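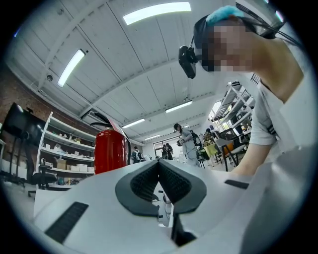
Von ganz nah: der Handgreifer mit seinen dunkelgrauen Backenpolstern, dahinter der Feuerlöscher und viel Betrieb im Raum.

Greifer Paju: unser Fehler im Oktober

Was für ein Monat! Bei Plenar in Wilten hat uns der Handgreifer Paju ganz schön beschäftigt. In Durchgang 847 meldete er »geschlossen«, obwohl die Backen noch 2 Millimeter offen standen – und die Aufzeichnung lief fröhlich weiter. Gefunden hat es Thomas Cocco beim Vergleich der Messkurven, spätabends, und am nächsten Morgen wollten alle mitsuchen (so macht Fehlersuche richtig Spaß!).

Schuld war der Winkelgeber, der sich nach fast 60 Minuten Dauerbetrieb verstellte. 21 Aufnahmen mussten wir verwerfen, das tat schon weh. Verletzt wurde niemand, trotzdem gilt jetzt: Finger weg von den Backen, solange der Antrieb Strom hat, auch wenn die Anzeige »geschlossen« sagt. Der neue Geber ist bestellt, und bis er da ist, wird vor jeder Serie neu genullt.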